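Washing Up in Shared Kitchens: Water Use in Student Houses in Junthorpe

Project report, second year, Environment and Society
Percy Cárdenas and Segundo Inga

1. Introduction

This project looked at how much water is used for washing up by hand in shared student houses. Most advice on saving water at home is written for families who run one kitchen together. In a student house each person tends to cook and wash up alone, often at a different hour from everyone else, and we wanted to know what difference that makes.

We chose Junthorpe as both of us have lived there and could reach enough houses on foot. None of the houses in the study had a dishwasher. Two had a water meter that the tenants could read, and the rest paid for water as part of the rent.

2. Method

We asked 15 households to take part and 11 agreed. Each kept a washing-up diary during February. The diary was a sheet taped to the wall beside the sink, with columns for the time, the number of people whose dishes were being washed, and the method used. We gave three choices for method: bowl, plugged sink, or running tap.

To turn the diaries into amounts of water we measured the flow at each kitchen tap. This was done by holding a measuring jug under the tap for ten seconds at the setting the tenants said they normally used. We repeated it three times and took the middle value. For bowls and sinks we filled them to the usual level and emptied them with the jug.

Running-tap washes needed a length of time as well, so we asked people to start a kitchen timer when they turned the tap on. Not everybody remembered. Where the time was missing we used the middle value for the same person, and where a person had never recorded a time we left their running-tap washes out.

At the end we had 533 usable entries. One household, the shared house on Ginine Row, stopped filling in the sheet after six days. We kept their entries for the comparison of methods but left them out of the household totals.

3. Results

The running tap was the most common method by a wide margin. It was used for single plates and mugs, as we had expected, but also for full loads with pans. The bowl was used mostly in houses where two or more people ate together.

Washing under a running tap used more water per person than the bowl in every house where both were recorded. The gap was smallest at the house on Skandden Street, where the kitchen tap had a very low flow. The tenants there had complained to the letting agent about it, so the saving was not one they wanted.
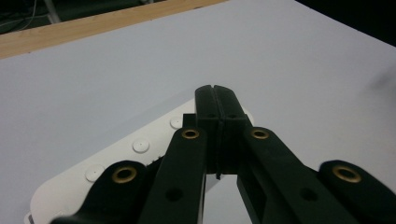
Time of day mattered less than we thought it would. Late washes were shorter, but they were nearly all done under the tap, and the two effects came close to cancelling out.

The clearest pattern was between houses that cooked together and houses that did not. In the first group one person usually washed everything in a single bowl and changed the water once. In the second group the tap was turned on many times a day for small amounts, and several people let it run while waiting for it to get warm. The diary had no column for this waiting time – it was only written in the margin by some tenants – and we think our totals for these houses are too low.

4. Interviews

We spoke to 6 tenants after the diaries were collected. Four of them said they disliked using the bowl after somebody else had used it. One said the bowl in her house was kept under the sink with the cleaning things and that she would not put a plate in it. Another said he had never owned a bowl and had learnt to wash up under the tap at home.

Cost was hardly mentioned. Tenants with water included in the rent did not know what it cost, and the two metered houses split the bill equally whatever each person used.

5. Problems with the study

The diary itself probably changed what people did. Two tenants told us they had used the bowl more often with the sheet in front of them. The tap flow was measured once per house, although pressure can change during the day. We also relied on people to judge their own normal tap setting, and in one kitchen two tenants gave quite different answers.

Our textbook for the module (Ó Flaithearta, chapter on household surveys) suggests a trial week before the real diary begins. We did not have time for one. It would have shown us the need for a column on waiting for warm water.

6. Further work

A second study could give each tenant a bowl of their own and compare the diaries before and after. A small meter fitted to the kitchen tap would remove the need for timers and would pick up the waiting time too. We would also like to include houses with dishwashers, which are becoming more common in the newer lets near the station.

Submitted Jul 4, 2020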